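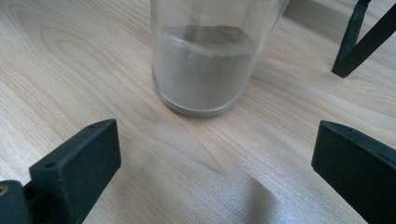
How to Make and Keep Your Own Spice Blends

Print this page
E-mail this page

A home spice blend takes ten minutes of measuring and a few minutes at the stove. The blend below is a general-purpose one for roast chicken, lentils, potatoes and most bean soups. I got the base recipe from Renu Malhotra, who taught an evening class in Visthorpe, and I have cut the chili by half.

What you need

4 tablespoons cumin seed
3 tablespoons coriander seed
1 tablespoon black peppercorns
1 tablespoon sweet paprika
2 teaspoons ground turmeric
1 teaspoon chili flakes
1 teaspoon fine salt (optional)

You also need a heavy dry skillet, a grinder or a mortar, a fine sieve, and containers with tight lids. A coffee grinder works well, but keep one just for spices or your coffee will taste of cumin for a month.

Step 1. Toast the whole seeds

Put the skillet over medium-low heat with no oil. Add the coriander first and give it one minute alone, then add the cumin and peppercorns. Shake the pan every few seconds. When the cumin has gone one shade darker and you can smell it from across the room, it is ready. Tip the seeds onto a cold plate right away. If any of them turn black, throw out the batch and start again. Burned cumin is bitter and no amount of salt will cover it.

Step 2. Cool and grind

Wait until the seeds are fully cool. Warm seeds give off steam in the grinder and the powder cakes on the walls. Grind in short bursts, shaking the grinder between bursts, then sieve. Whatever stays in the sieve goes back for a second grind.

Do not toast the paprika or the turmeric. Stir them into the ground seeds in a dry bowl with the chili flakes and the salt, if you are using it.

Step 3. Put it away 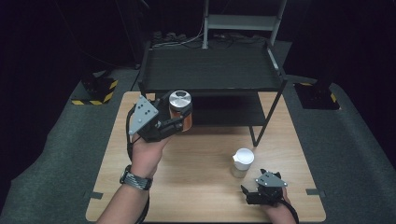 A lidded can, held upright over the table.

Metal or glass are both fine for storage. Metal keeps the light out. Glass lets you see how much is left, but it should live in a cupboard. Thin plastic holds on to smells, and turmeric will stain it yellow for good.

Fill the container close to the top so there is little air inside. Write the name of the blend and the month on a piece of tape and stick it to the side, not the lid, because lids get swapped. A blend made in May is still good in September. After that it fades, and you will find yourself using twice as much.

Where to keep it

The shelf over the stove is the worst place in the kitchen. It gets heat and steam every day. Pick a spot across the room, away from the dishwasher vent and out of direct sun.

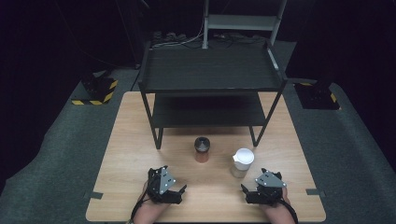 If you cook every day, keep one small container within reach and the rest in the dark. Refill the small one as it runs low. Spoon the blend out with a dry spoon and never shake it straight into a steaming pot, or the powder under the lid will turn to paste.

How much to use

For a whole chicken, one tablespoon rubbed on with oil. For a pot of lentils to feed four, two teaspoons, fried in the oil with the onions for 30 seconds before the liquid goes in. For potatoes, toss with one teaspoon per pound and roast until the edges are brown.

My neighbor Brendan Geraghty puts it on popcorn with melted butter. Use the version with salt for that.

Print this page
E-mail this page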